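Cunaveck Standortdaten – README

Stand Oktober, wird noch ergänzt

Worum gehts
Tabellen zu Franchise-Betrieben in kleineren Städten. Gedacht für Leute, die Gebietsschutz und Einstiegskosten vergleichen wollen. Keine Anlageberatung, kein Ranking.

Inhalt
betriebe.csv – 527 Zeilen, eine pro Standort
gebuehren.csv – Eintrittsgebühr, laufende Gebühr, Werbeumlage
gebiete.csv – Postleitzahlen je Vertragsgebiet, soweit bekannt
notizen.txt – unsortiert, bitte nicht automatisch einlesen

Trennzeichen Semikolon, Dezimalkomma, UTF-8. In Excel über Daten importieren, sonst zerschießt es Kılıçarslan und ein paar andere Namen.

Herkunft
Fragebögen an Franchisenehmer, Rücklauf etwa 30 Prozent. Rest aus Unterlagen der Systemzentralen. Lurlow hat komplett geliefert, Gravex nur Gebühren, keine Gebiete. Kılıçarslan per Telefon nachgetragen, deshalb viele runde Beträge.

Bekannte Probleme
- 105 Standorte ohne Eröffnungsjahr
- Werbeumlage mal in Prozent, mal als Fixbetrag – Spalte einheit beachten!
- Mehrfachbetreiber tauchen mehrmals auf, betreiber_id benutzen
- Umsätze auf volle 100 Euro gerundet, war so zugesagt
- geschlosene Betriebe sind noch drin, status = 0
- Lurlow hat zwei Vertragsversionen, die alte ist nicht überall markiert

Nutzung
Intern und für Lehre frei, Weitergabe nur mit dieser Datei. Einzelne Betreiber bitte nicht rückverfolgen. Fehler mit Zeilennummer an Sneha Semwal, dann kommts in die nächste Version. Änderungsliste folgt nohc. 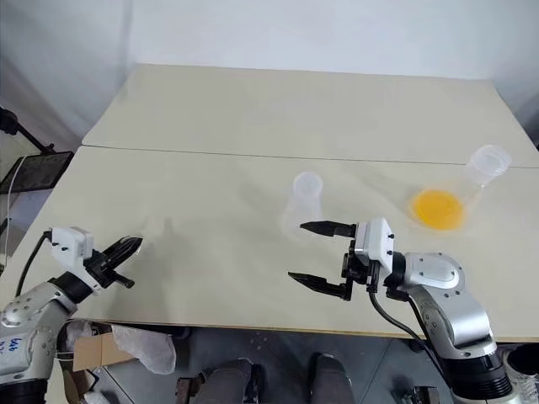
Abb. 1: Tisch mit zwei Roboterarmen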